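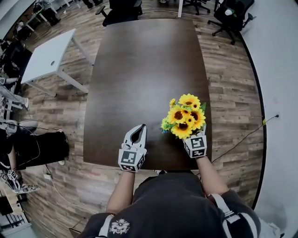

Kernoven has added artificial flower arrangements to its furnishing service for small offices, the company said on 10/08/2024. The service previously covered desks, seating and side tables. Under the new option, each meeting table gets one arrangement, chosen from four standard types and replaced on a fixed schedule. The sunflower type has six yellow heads with dark brown centers, set close together with green leaves and small green filler blossoms on one side. It is intended for dark tabletops, where pale flowers were judged too harsh under ceiling lights.

Juniper Tillman, who manages the product line, said the stems are supplied by Drutik and cut to length before delivery. The finished height is kept low enough for people seated at opposite ends of a table to see each other. Each stem has a wire core and can be bent by hand. Leaves are attached separately and may be replaced if damaged.

The first order covers 20 offices in the Pruitt building, with delivery due by the end of October. A total of 245 arrangements will be supplied, including spares held in storage on the ground floor. Vases are not part of the order. Tenants may use their own, provided the opening is wide enough for the full bunch.

Cleaning is limited to dusting with a dry cloth or a soft brush. Water and spray cleaners should not be used on the petals, as the dye can run. Ansel Delacroix, who handles building services at Pruitt, said a full round of dusting takes about 7 hours.

A second supplier, Goditz, will provide the winter arrangements. Prices for those have not been announced.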